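Un week-end à Navarrete avant la grande foule

Il y a des week-ends qu'on prépare pendant des mois et d'autres qu'on décide le mardi soir en mangeant des pâtes. Celui-ci appartient à la seconde catégorie ! On avait 2 jours devant nous, une voiture à peu près propre et une envie furieuse de manger dehors. J'ai réservé une chambre à Navarrete sans même regarder la météo (grave erreur, j'y reviens).
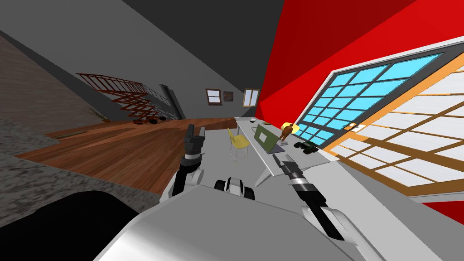
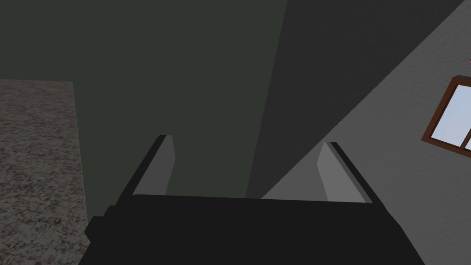
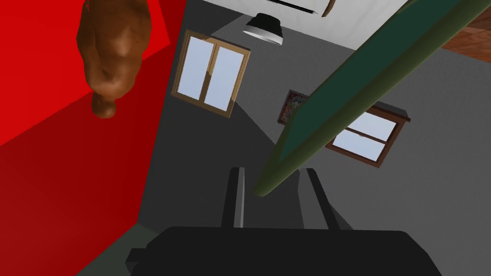
ESCAPADES
25/5/18

Pour ceux qui ne connaissent pas, Navarrete est un village de la Rioja, perché sur sa colline, avec des ruelles qui tournent autour de l'église et des potiers un peu partout. Les pèlerins de Compostelle y passent le matin, boivent un café et repartent vers l'ouest. Nous, on a fait l'inverse : on est arrivés en fin d'après-midi, on s'est garés tout en bas et on n'a plus bougé jusqu'au dimanche.

Notre chambre se trouvait à la pension Numov, une maison haute et étroite où l'on monte les valises à la main. Prenez un sac léger, vraiment, l'escalier ne pardonne pas. Les draps sentaient la lavande, la fenêtre donnait sur les toits et le petit déjeuner se prenait à n'importe quelle heure jusqu'à onze heures (mon genre d'établissement). Pain grillé, tomate râpée, huile d'olive, et un gâteau au yaourt dont j'ai repris deux fois sans aucune honte.

Le vendredi soir, on avait prévu une balade digestive dans les vignes. Il est tombé des cordes. On s'est donc réfugiés chez Triner, un bar à vins tout en longueur où les habitués ont leur place au comptoir et vous regardent gentiment hésiter devant l'ardoise. J'ai pris un blanc de la maison, puis des champignons à la plancha, puis encore des champignons. Mon mari a commandé des joues de porc et a refusé de partager, ce qui en dit long sur les joues de porc. Comptez une petite addition, on a payé moins cher que pour une pizza chez nous.

Samedi, grand soleil, et c'était le jour qu'on attendait ! On avait repéré l'atelier Fasevari, où l'on peut s'essayer au tour de potier pendant une matinée. Nous étions 7 autour de la table, dont un couple de Bordelais beaucoup trop doués. Mon bol a pris très vite une forme de chapeau. La potière l'a regardé longtemps, elle m'a dit qu'il aurait du caractère une fois cuit, et elle me l'enverra par la poste en juin. Il faut réserver, les places partent vite dès les beaux jours, et surtout venir avec un vieux pantalon : la terre rouge s'en va mal, j'ai sacrifié un jean que j'aimais bien.

L'après-midi, on a enfin marché dans les vignes. Il existe une boucle facile de 4 kilomètres qui part derrière l'église, descend vers les parcelles et remonte par un chemin bordé de coquelicots. Aucun mérite sportif là-dedans, je l'ai faite en sandales. Emportez de l'eau par contre, il n'y a pas une fontaine sur le parcours, et de quoi se couvrir la tête. On a croisé un chien très sociable qui nous a accompagnés jusqu'au premier virage avant de retourner à sa sieste.

Dimanche, flânerie complète. Les boutiques de céramique ouvrent en fin de matinée, et j'ai rapporté un plat à gratin, deux pichets et une salière en forme d'oignon (ne me demandez pas). Emballez tout dans vos pulls pour le retour. Si vous avez encore un peu de temps, Logroño est à un quart d'heure en voiture et sa rue des tapas mérite bien un déjeuner debout, coude contre coude, une serviette en papier à la main. On y a mangé une brochette de crevettes à l'ananas dont je me méfiais beaucoup et que j'ai reprise aussitôt.

On est rentrés de nuit, avec un pichet sur les genoux et la radio espagnole jusqu'à la frontière. Le plat à gratin a survécu au voyage, l'un des pichets un peu moins.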